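The Small Table by the Window

How one household learned to set a place for soup, for one or for four, and stopped apologizing for it

By Wilma Haldane

My grandmother owned a dining table that could seat 10, and I don't believe I ever saw her eat at it alone. When the house was full, the cloth came out of the cedar drawer and the good plates came down, and when everybody had gone home she took her supper standing at the stove, out of the pan, with the wooden spoon she had cooked it with. She thought a table set for one person was a kind of vanity. I inherited the plates and, for a good long stretch of my adult life, I inherited the habit too.

I was thinking of her on the drive out to see Eglė Baranauskienė, who lives at the end of a gravel lane with a great many raspberry canes and a kitchen not much bigger than a garden shed. Eglė taught home economics for 30 years, back when it was still called that, and since retiring she has given small evening classes on what she calls laying a place. She doesn't like the word "tablescape." She doesn't care for "hosting" either, and she made a face when I used it - a kind face, but a face.

"You set the table so the person sitting down can eat," she told me, filling the kettle. "If it also looks nice, good. Mostly it will."

The table nobody wanted

The kitchen table came from a school sale. It has rounded corners, and Eglė bought it for that reason alone, having spent decades watching children walk their hips into square ones. Her neighbor Aigars Lill helped her get it home in the back of his truck, wrapped in two quilts, and then they had to take the door off the kitchen to bring it in. The door is still in the barn. She says she'll get to it.

She had been using a much larger table up to then, a family piece with leaves and a crank, and it had turned into a place to put the mail. I knew just what she meant. A big table will take whatever you give it, and before long you are pushing aside seed catalogs and an unfinished jigsaw to make room for a sandwich. On a small table there isn't any room for the mail, so the mail has to go and live somewhere else, and you sit down to eat because the sitting-down place is clear. Eglė was very firm on this. She said the best thing she ever did for her suppers was to give the big table to her nephew.

Starting with the mat

In her classes everything begins with a placemat. She has a whole shelf of them, rolled up and tied with kitchen string, and she will take them down and show you every one if you give her any encouragement at all (I did). Her favorites are woven, in stripes, in the sort of colors you would find in a pile of river stones. A stripe is useful, she says, because it gives you a line to set things straight against, and a beginner who is nervous about where the plate should go can simply look at the stripes.

The mat also tells you how much table belongs to you. I had never thought of it that way, but it's true that a plate alone on bare wood can look a bit lost, and the same plate on a mat looks as though someone is expected. She puts the mat toward the side where the person will be sitting and leaves the rest of the table alone. People always want to fill the rest, she said, and she has to keep telling them to put the candlesticks back.

A plate under a bowl

The thing she is proudest of teaching is the soup setting, and it could hardly be simpler: a flat plate, a small bowl on the plate, a spoon. My grandmother would have said the plate was one more thing to wash. Eglė's answer is that you were going to need somewhere to put the bread anyway, and somewhere for the drips, and that a hot bowl is a good deal easier to carry to the table when there's a cool plate beneath it.

She likes the plate and the bowl to disagree a little. A square plate with a round bowl pleases her, and so does a white plate with a bowl in some soft color, green especially. Matching sets make her restless. Her own were broken up long ago by children and cats and one bad move, and she found she liked the survivors better when they were mixed together. One of her former students, Rūta Priedītis, now sells secondhand china from a little shop called Zuleo, and keeps back the odd single bowls for her. They cost next to nothing, and Eglė has never once come home with a pair.

As for the spoon, the etiquette books want it on the right of the plate, and for company that is where she puts it. On ordinary evenings she rests it in the bowl, with the handle pointing off to the right, where a right-handed person will find it without looking. She turns it around for the left-handed. It's a small thing to remember about a guest, and she says people notice it more than they would ever notice flowers.

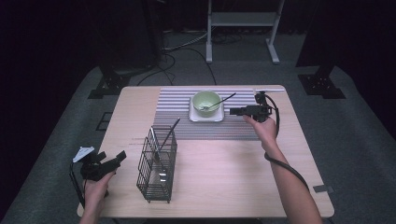 The basket that stays put

Anyone who has tried to keep a table tidy knows the trouble is never the plates. Plates get washed. The trouble is all the small tall things, the chopsticks and skewers and long spoons, which slide about in a drawer and are never to be found when the noodles are ready. Eglė's remedy is a wire basket, the upright kind with an open top, made of thin black metal. She won't use a solid jar for the purpose. You can't see into a jar, she says, so things go down to the bottom of it and stay there for years.

With wire you see straight through to whatever has dropped to the bottom, and crumbs fall out through the grid when you give it a shake over the sink. She stands hers on the open part of the table, off the mat, where a hand can reach it from the chair. A single chopstick in a tall basket will lean, and she lets it lean. I asked whether she ever put a folded napkin in to hold things upright and she looked at me as though I had suggested ironing the soup.

There is a rule about the basket, and it's the only rule I heard her give all afternoon. Anything that goes in has to have been used that week. At the end of the week she tips it out, washes what wants washing, and puts back only what she missed. Once she found a key in there that she had been hunting since November.

An order for setting, and the same order for clearing

I had asked to be taught properly, so after tea she put me to work. The mat goes down first and gets smoothed with the flat of the hand, from the middle outward. The plate goes on next, a little to one side if there's to be a glass, and then the bowl, and then the spoon. The basket comes last. Clearing runs the other way round, and she likes her students to do it slowly the first few times, picking up one piece with each hand and looking where it's headed before letting go of it.

I was clumsy at this. I reached across myself for the bowl, caught the spoon handle with my cuff, and sent it ringing across the floor. "Everybody does that," said Eglė, and handed me another one. A long handle sticking out past the rim is easy to find and just as easy to snag, so she has you bring your hand in low from the side and take the spoon away first, before anything else is moved.

By my fourth try I had got the hang of it, and I noticed that I'd stopped talking, too. There is a pleasant sort of quiet in handling a few plain things with care. Kęstutis Šimkus, who took the class one winter after his wife died and who still comes by for his soup on the evenings when the road is clear, told me he sets his own place now every night, mat and all. He used to eat in front of the radio. He still has the radio on, he said, only now he can't reach the dial from where he sits, so he has to hear the program through to the end.

What we ate

It was beet soup, with a heel of rye bread tucked onto the edge of the plate and a spoonful of sour cream that Eglė dropped in from what seemed to me an unnecessary height. We had set two places by then and there wasn't an inch of table to spare, so the butter had to sit on the windowsill. She wouldn't let me help with the dishes. She did send me home with a placemat, rolled up and tied with string, and it spent the drive on the passenger seat next to a jar of last summer's raspberries.

I have it down now on the corner of my own table, the corner I could get clear.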